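# ¿De verdad lo dice la etiqueta? Guía para lectores desconfiados

Coge cualquier envase de la cocina. El que sea: un zumo, unas galletas, un yogur. Léelo entero, por delante y por detrás, hasta la letra más pequeña. ¿Has tardado mucho? Seguramente sí, y seguramente te has aburrido a la mitad. A mí me pasa siempre, y sospecho que a más de una empresa le viene bien que nos pase.

Este texto va sobre las etiquetas de la comida y la bebida: qué cuentan, qué se callan y por qué conviene mirarlas con una ceja levantada. No hace falta creerse nada de lo que pone aquí. Casi todo lo puedes comprobar tú en tu propia despensa.

## La cara y la espalda

Un envase tiene dos caras, como una moneda. La de delante está hecha para que lo elijas. Tiene las letras grandes, los colores, la fruta brillante con gotitas. La de detrás suele ser mucho más sosa: una lista, una tabla y un montón de renglones apretados.

Si quieres saber a qué te va a invitar el envase, mira delante. Si quieres saber qué lleva dentro, dale la vuelta.

¿Significa eso que la cara de delante miente? No siempre. En muchos países hay leyes que prohíben engañar a quien compra. Pero entre mentir y contarlo todo hay un espacio enorme, y en ese espacio caben muchas fresas dibujadas.

## La palabra «natural»

Empecemos por una palabra que me pone de mal humor. «Natural» suena a prado, a río, a abuela con delantal. Pero piensa un momento. El veneno de una serpiente es natural. Una ortiga es natural. El azúcar sale de una planta, así que también presume de natural si le dejan.

La palabra no te dice si algo es bueno para ti. Tampoco te dice cuánto lleva ni cómo se ha preparado. Cuando la veas escrita muy grande, hazte esta pregunta: ¿natural comparado con qué?

Otras palabras que merecen la misma pregunta:

- «Casero», en algo que ha salido de una fábrica.
- «Tradicional», sin decir la tradición de quién.
- «Receta mejorada», que no explica qué tenía de malo la anterior.
- «Con vitaminas», que no aclara si te hacían falta.

## La lista que sí importa

Vamos a lo útil. En la Unión Europea, y en bastantes sitios más, los ingredientes se escriben por orden de peso. El primero es el que más pesaba cuando se preparó la receta. Así que si en un «batido de fresa» la fresa aparece en octavo lugar, después del agua, el azúcar y unas cuantas cosas más, ya puedes sacar tus conclusiones.

Hay un truco que me gusta mucho porque me lo creí durante años. El azúcar puede aparecer con varios nombres: jarabe de glucosa, dextrosa, sirope de no sé qué, miel, zumo concentrado. Si una receta usa tres distintos, cada uno pesa poquito y puede quedar más abajo en la lista. Pero tu boca los junta todos. ¿Lo hacen a propósito? A veces hay una razón de cocina, porque no todos los azúcares se portan igual en una masa. A veces no estoy tan seguro.
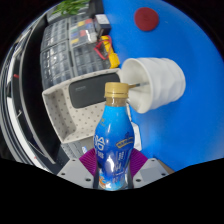 La tabla de números también tiene su miga. Suele llevar una columna que dice «por 100 g» o «por 100 ml». Esa es la buena para comparar, porque mide lo mismo en todos los productos. Al lado puede haber otra que dice «por ración», y ahí conviene afilar el lápiz. ¿Quién ha decidido lo que es una ración? Normalmente, quien vende el producto.

## Hagamos una cuenta

Imagina unos cereales de la marca Davwood. En la caja, con letras alegres, pone «solo 5 gramos de azúcar por ración». Parece poco. Le das la vuelta y lees que la ración es de 20 gramos.

Coge una báscula de cocina y pesa 20 gramos de cereales. Échalos en tu tazón de siempre. Yo lo hice con los míos y se veía el fondo.

Ahora la cuenta: si en 20 gramos hay 5 de azúcar, una cuarta parte de los cereales es azúcar. En 100 gramos habría 25. El número pequeño de delante era cierto, y aun así te estaba contando la historia que le convenía.

Prueba después con un zumo. Los zumos Sekulia, por ejemplo, anuncian «sin azúcares añadidos». Fíjate en la última palabra. *Añadidos*. La fruta ya trae los suyos, y al exprimirla pierdes buena parte de la fibra que tenía entera. Que no le hayan echado más azúcar está muy bien, pero no quiere decir que no tenga.

## Las medallas y los sellos

Mucha gente se fía de los sellos redondos. Un sello parece algo serio, como si una persona con bata hubiera pasado horas estudiando el asunto. Algunos lo son: detrás hay unas reglas publicadas y alguien que las vigila. Otros son solo un dibujo redondo.

¿Cómo distinguirlos? Busca si llevan el nombre de un organismo y si ese organismo explica en alguna parte qué exige. Si el sello dice «Calidad garantizada» y lo firma la misma empresa que vende el queso, se está poniendo nota ella sola. En tu colegio no te dejarían.

Con las encuestas ocurre algo parecido. En una tarrina de yogur Ertürk leí que «el 90 % repetiría», y debajo, en una letra diminuta, que habían preguntado a 29 personas. No es lo mismo que preguntar a 1.180. Y aunque fueran 1.180, yo querría saber a quién eligieron. Si preguntas en la puerta de la fábrica de yogures, las respuestas saldrán muy simpáticas.

## Dos fechas que se confunden

Este apartado no es para desconfiar de las empresas. Es para desconfiar de la prisa.

**Fecha de caducidad.** La llevan alimentos que se estropean pronto, como la carne fresca o el pescado. Pasada esa fecha no se comen, aunque huelan bien. El olfato no lo detecta todo.

**Fecha de consumo preferente.** La llevan cosas como la pasta, el arroz o las galletas. Después de esa fecha pueden estar menos crujientes o saber a menos, pero si el envase está cerrado y bien guardado no tienen por qué ser peligrosas. Mucha comida acaba en la basura por no leer una palabra. Si dudas, pregunta a un adulto antes de probar nada.

## Un experimento para casa

Necesitas tres productos del mismo tipo, papel y un lápiz. Pueden ser tres panes de molde, tres salsas de tomate, lo que haya.

1. Mira solo la cara de delante y ordénalos del que te parece más sano al que menos. Apúntalo.
2. Dales la vuelta y copia los tres primeros ingredientes de cada uno.
3. Copia también el azúcar y la sal por 100 gramos.
4. Ordénalos otra vez.

Compara las dos listas. Puede que coincidan, y entonces los envases habrán sido bastante sinceros. Puede que no.

Una advertencia antes de que salgas corriendo a regañar a toda la familia: que un producto tenga mucho azúcar no lo convierte en un monstruo. Una galleta es una galleta, y nadie la compra para hacerse fuerte. Lo que fastidia es la galleta disfrazada de ensalada.

Y ya que estás, aplícale lo mismo a esta página. ¿De dónde saco yo lo que digo? ¿Lo has comprobado? La lista de ingredientes la tienes en el armario — ve a mirarla.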